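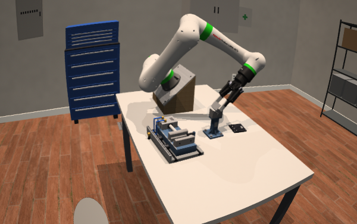
8 min read

3. Planning the Cell Before Purchase

3.1 What had to be bought

The shop at Nelovau makes small machined parts in short runs. Most of the labor in a run goes into loading a vise, unloading it, and moving the part to the next holder. The plan was to give that work to a robot arm. The budget was fixed in February, before any hardware had been chosen, and it covered one cell with no money held back for a second try. We therefore built the cell in simulation first and treated the model as a draft of the purchase list.

The first list had five main entries: the arm, the pedestal, the gripper, the machine vise, and a small fixture stand. The table, tool cabinet, and shelving were already owned by the shop and were entered at zero cost. We still modeled them, as floor space was short and a cabinet in the wrong place can cost as much time as a bad gripper.

The pedestal took longer to settle than we expected. A flat-topped pedestal is cheaper and easier to make. The layout in Figure 1 uses a tilted mounting plate, so the arm leaves its base at an angle. In our trials the tilted base let the arm reach down to the fixture stand with the wrist in an easier position, and it made the approach to the vise simpler. We kept the tilt and moved the extra cost out of the line for spare jaws.

The gripper was the next question. Ranero, the integrator, quoted two options: a plain parallel gripper and one with a wider stroke. The fixture stand has a block set at an angle on top of its post, and a gripper that can't close squarely on that block is of little use here, whatever its price. Each option was run through the same pick 80 times in the model. The plain gripper was good enough for the block and was the one entered in the budget.

3.2 Camera views and the cost of seeing the work

Cameras are a small part of the price of a cell, but they affect the rest of the list. A wide view from the wrist can take the place of one or more fixed cameras, along with their mounts and cables. The drawback is distortion. Straight edges bend near the rim of the view, and small print on nearby objects can't be relied on for anything.

We compared a wrist view alone with a wrist view plus one fixed camera. In the wrist view the gripper itself fills a good part of the picture, and a held part may hide whatever lies behind it. With the vise set toward the far half of the table, its jaws stayed in view during the approach. Moving the vise closer saved arm travel but put the jaws behind the fingers at the moment they mattered. The vise stayed where it was - the travel time was the cheaper loss.
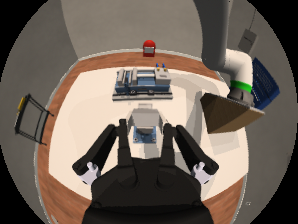 3.3 Counting the second arm

The original request was for one arm. A second was added to the study after the machinists asked if the cell could bring in flat panels while the first arm was holding a part. The two arms have to share the space over the table, and this changes more than the hardware price. It adds a second controller, a second set of safety checks, and more setup time for each new job.

The planning file held 1407 simulated runs in all. Of the layouts tested, 11 were carried forward to pricing. We dropped any layout in which one arm had to wait for the other on every cycle, since a shop that pays for two arms and gets the output of one has gained nothing. Charpentier, the lender, asked for a single-arm price as a fallback, and that version was kept in the file with the same table and vise.

Storkine supplied the price list used for fixtures. Its prices were for single pieces, and we did not assume a discount. Spare fixtures were priced at 100 percent of the original, with shipping on a separate line.

The position of the fixture stand relative to the vise was checked last, from the gripper's side. The gap between them has to leave room for the open fingers and also for a hand when someone clears chips or changes a jaw plate.

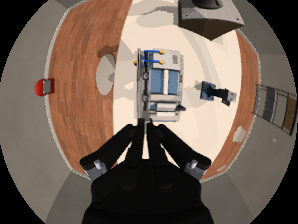 Figure 1. Simulated views of the planned cell. Top: arm on the tilted pedestal plate. Middle: block held in the gripper, with the vise ahead and a second arm carrying a panel. Bottom: gripper pointing toward the machine on the work surface.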